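Spent the afternoon at the Tesico open day and took notes on my phone the whole time. Posting them here in order before I forget what half of them mean.

First thing: it's easy to get to if you take the bus and not easy if you drive. The lot filled before 1 p.m. and they were sending people to the Plelley side, across the creek. I walked over the footbridge with a family who thought they were going to a craft fair.

Sign-in took a while. You get a sticker with your first name and a colored dot for your tour group. I was green, which meant the clothes handling room first and the warehouse carts last. If I could pick again I'd do it the other way. The carts are loud and I was tired by then.

Venla Valtonen ran our group. She works on the two-arm stations and has for a few years. She talks fast but she stops when you ask something, and she said "I don't know" twice, which I appreciated.

Her short version of the room: they are working on laundry and closet chores. Hanging things, taking them off hangers, folding, putting stuff in baskets. She said cloth is hard for a robot because it never has the same shape two times in a row. A box is a box. A shirt is whatever it happened to land as.

I asked how many practice runs they've done on hanging tasks. The number on the whiteboard was 2,810 and she said that was only this station, only since October. A person drives the arms for all of those. The computer learns from the recordings later, in a different building.
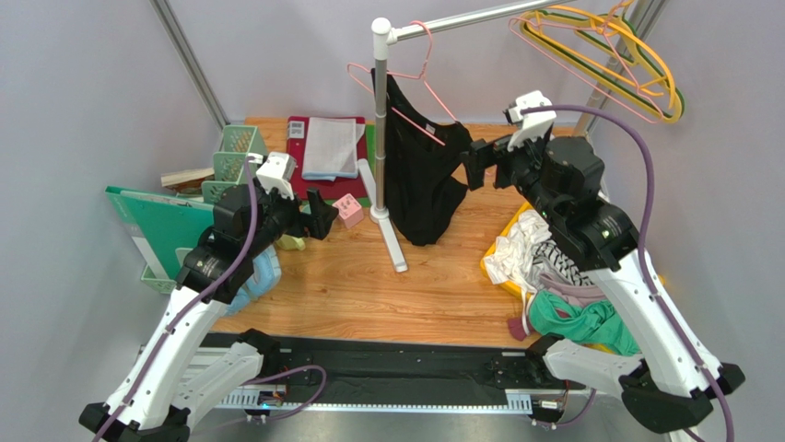

Next question from our group was about speed. A man in a Moldovan Freight jacket wanted to know how long one hanger takes. Venla said a practiced operator can do it in 37 seconds with a simple top, longer with straps. Straps slide off. She said new operators hate straps.

He said he could do it in two seconds at home. She said yes, so can she.

Somebody's kid asked if the robot gets to pick what it wears. Venla told him it has no closet of its own. He seemed to think that was unfair.

They mess up the layout on purpose between runs. Other stuff gets left on the table so the system doesn't learn that a table always looks one way — books, cloths, baskets, whatever is nearby. I had figured you'd want it as clean as possible. Apparently they started out that way and had to redo a lot of work.

Perihan Işık took over for the part about parts. She does maintenance. The gripper fingers wear down and the cables get tired from bending at the wrist, so she checks those more than anything else. She passed a worn finger around and it had a groove in it you could feel with a fingernail.

She also said the software that sorts the recordings is called Gendira and that it crashed that morning. It was back up by the time we got there. No further details on that.

Visitors could try driving a practice pair of arms in the hallway. The line was roughly 100 people when I walked by, so I skipped it. A woman ahead of me at the coffee table had done it and said her shoulders hurt.

Warehouse carts: fine. They follow a route, they stop when you stand in front of them, they beep. I've seen those before. I don't have much to add.

Coffee was free, sandwiches were not. Bathrooms are past the loading dock and the signs point the wrong way — follow the blue line on the floor.

They're doing another one in spring. You have to register on their site ahead of time, and if you want the clothes room early, ask for a green sticker at the desk.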